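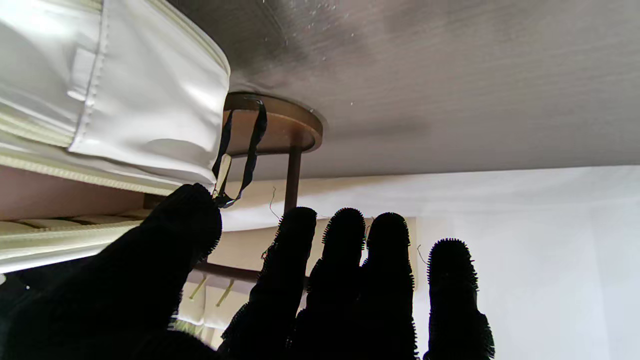

Rice cooker cake is back, and I have my doubts. It goes around every few years, usually when it gets too hot to turn on the oven, and this time it has a name (the Drutov cloud cake, after the recipe site that posted it in March) and 1127 comments under it, most of them left by people who say they can't wait to try it. I read a lot of those comments before I read the recipe. Very few came from anybody who had made the thing. Still, several of you wrote in to ask, so I pulled my rice cooker out of storage. It lives in a white fabric bin, the same sort you can see up in the corner of the photo, under the waffle iron and a bread machine I also had doubts about.

The promise goes like this. You stir together one bowl of batter, pour it in the pot, press the button, and when the light changes you have a tall, soft cake with a golden outside. No pan, no mixer, no hot kitchen. The post also says that you could make a different one for all 365 days of the year, and then it gives you four flavors.

My cooker is a Fastelley, the plain kind with one switch. It has a cook setting and a warm setting, and it decides for itself when to move from one to the other. That is the first problem with nearly every rice cooker cake recipe I've ever read. The machine goes by the temperature at the bottom of the pot. With rice, the water keeps things steady until it's gone. With batter there's no pool of water to boil off, so the bottom gets hot quickly and the switch pops up long before the middle is done. Mine popped at eleven minutes. The recipe says "one cycle, maybe two." It took me four, with a rest between each so the switch would agree to stay down.

I made it three times. First I followed the recipe to the letter, which calls for 5 eggs, separated, with the whites beaten stiff. Please notice that this is the same recipe that says no mixer. You can beat five egg whites by hand if you like, and I did, and I won't be doing it again. The cake came out tall, it fell by half while I looked for a plate, and it tasted like a sweet omelet. The bottom was brown and pretty. The top was pale and a little sticky, so you turn it over and serve it upside down, and that explains all the photos.

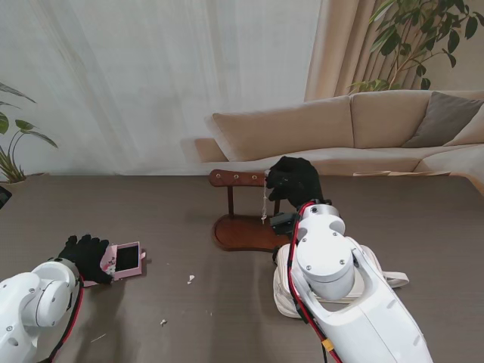 For the second round I swapped the cake flour for Trallwood all-purpose, which is what most of us have in the cupboard anyway. The post warns you sternly against doing this. I could hardly tell the difference. It was a shade chewier near the edge and it sank less, and my neighbor's kids ate it without complaint, though they have never complained about a cake that I know of.

The third one was mine. I gave up on the cloud idea and made an ordinary snack cake batter, the stir-it-with-a-fork type, with Kamolrat coconut milk in place of the butter and regular milk. It didn't rise much. It was also the only one of the three I'd have paid for at a bake sale. It was damp in a good way, dark on the bottom, and it kept fine on the counter until the next afternoon.

If you want to try that one, you'll need:

1 and 1/2 cups all-purpose flour
3/4 cup sugar
1 and 1/2 teaspoons baking powder
1/2 teaspoon salt
2 eggs
1 cup coconut milk, shaken hard
2 tablespoons plain oil
1 teaspoon vanilla
Oil for the pot

Rub the inside of the pot with oil, going a good two inches up the sides. Stir the dry things in one bowl and the wet things in another, then put them together and stop when you can't see flour. Pour it in the pot. Knock the pot on the counter a couple of times, wipe the outside dry and set it in the cooker. Press cook. When it clicks over to warm, leave it alone for ten minutes, then press cook again. Start checking with a toothpick after the second cycle, and check in the center, all the way down. Mine needed a third. When the toothpick comes out clean, take the pot out (use mitts), let it sit five minutes and turn the cake out onto a plate.

It cuts into 6 decent slices. The cloud cake post says twelve servings, and I would like to meet those twelve people.

A few warnings. Some newer cookers have a cake button, and from what readers tell me that button works better than anything I did above, so use it if you have one and ignore my timing. Some cookers won't let you press cook again while they're hot. If yours is like that, you'll be standing there with half-cooked batter, and the only way out I know is to scrape it into a greased pan and use the oven after all. Don't tape the switch down. I saw that tip more than once in the comments and it made me want to unplug something. And check your manual before you start, as a few of them say plainly that the pot is meant for rice and steaming.

About the hot kitchen. The whole reason for this cake is supposed to be that it saves you from running the oven in July. My oven bakes the same snack cake in half an hour. The rice cooker ran on and off for well over an hour, puffing sweet steam at the underside of my cabinets the whole time. I put a cheap thermometer on the counter for both and the readings were so close that I wouldn't argue it either way. Your kitchen may be different. Mine is small and the window sticks.

So who is it for? If you're in a dorm or a rented room with no oven, it's a real cake, and the coconut one is worth your flour. If you have an oven, I can't find the reason. A toaster oven does it faster and browns the top. The rice cooker also smelled like vanilla for two batches of rice afterward, and vanilla rice is fine with mango and bad with everything else.

One reader says that the trick is to use the bowl of a pressure cooker, and another swears by wrapping the lid in a dish towel to catch the drips. I haven't tried the first. I did try the towel on the last cake, and the top was drier, though it was still the color of paste. If you've had a rice cooker cake come out brown on top, send me a picture before you flip it, along with the model. I'll print the settings in the next issue if I can get them to work in my own kitchen.

Posted 2020-07-27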